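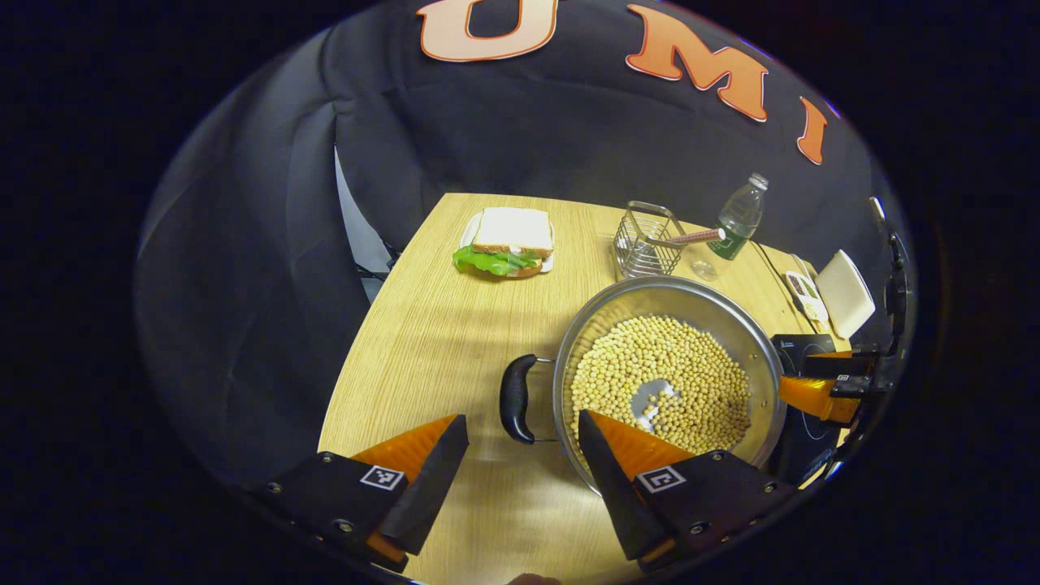 Slide 1. Soybeans in a stainless-steel pan.

Speaker notes, Stojan Milošević, Clonaleo Growers' Meeting, October 27, 2017

Slide 2. Welcome members and guests. The subject is the supply of cut dahlias to florists in Fledton, and how stems are graded before sale.

Slide 3. In July the cooperative delivered 300 bunches to Trernura. Of these, 54 were returned, most with bruised outer petals. Pause for questions on transport — the drivers have asked to be heard.

Slide 4. Proposed grades. There will be 3 grades, set by stem length and by how far the flower has opened. Growers are asked to cut in the early morning and to place stems in clean water at once.

Slide 5. Kneževič has offered cold storage for 125 buckets. The terms are still under review. Do not quote a price.

Slide 6. Members who wish to join the trial should sign the sheet by the door. Tubers for next season will be discussed after the break — refer questions on stock to the afternoon session.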